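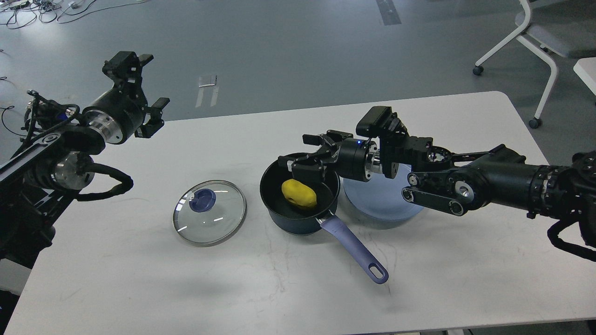

Boiling potatoes whole with the lid on — worth it?

Posted by Jukarard, 05/09/2026

My sister-in-law swears by cooking potatoes whole, skins on, lid on from start to finish. I've tried it twice in a small deep saucepan with a glass lid and both times it boiled over and left the middle hard. One potato was 230 g, so not a monster. I suspect the lid business is an old wives' tale and I could save myself the mess. Also, does starting in cold water make any difference, or is that another one people repeat without checking?

Ninh

Cold water does matter with big ones. Drop a whole potato into boiling water and the outside goes to mush before the centre is done. The lid only gets you to the boil sooner. After that, tilt it a bit and turn the heat down. I'd want a lot of convincing that it does anything for the taste.

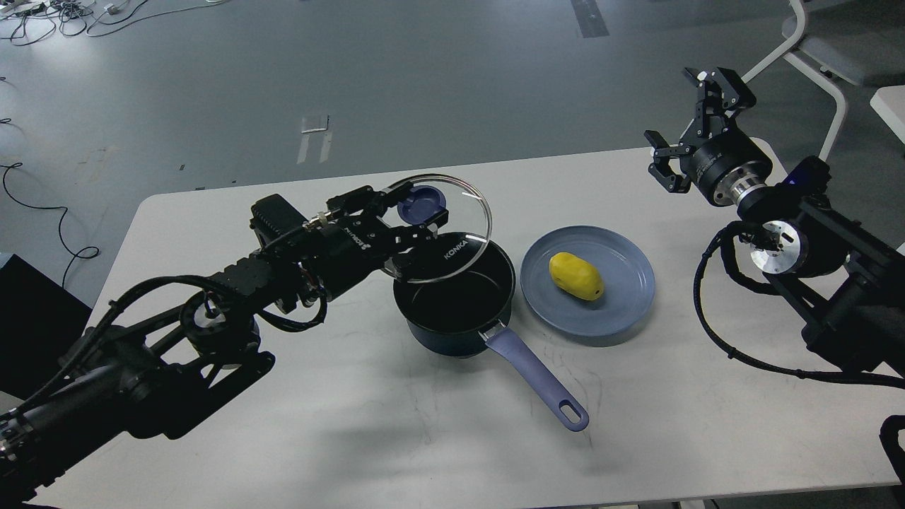 How do you tell when a whole potato is cooked?

Push a thin knife into the thickest part. If it slides in and the potato drops off when you lift it, drain the pan. Ignore the times on the bag, they never say what size they mean.

Cleltel

Just microwave it. 9 minutes and no pan to wash. Never had one boil over yet!!

Jernberg

Nine minutes in mine would give you a doorstop, so I'd take that with a pinch of salt. Ninh is right about the cold water. I'm less sure about the tilted lid — on a gas ring mine still spits. I leave it off once the water is bubbling and top up from the kettle. A 230 g potato took me almost 40 minutes last October, and I did wonder why I hadn't cut it in half.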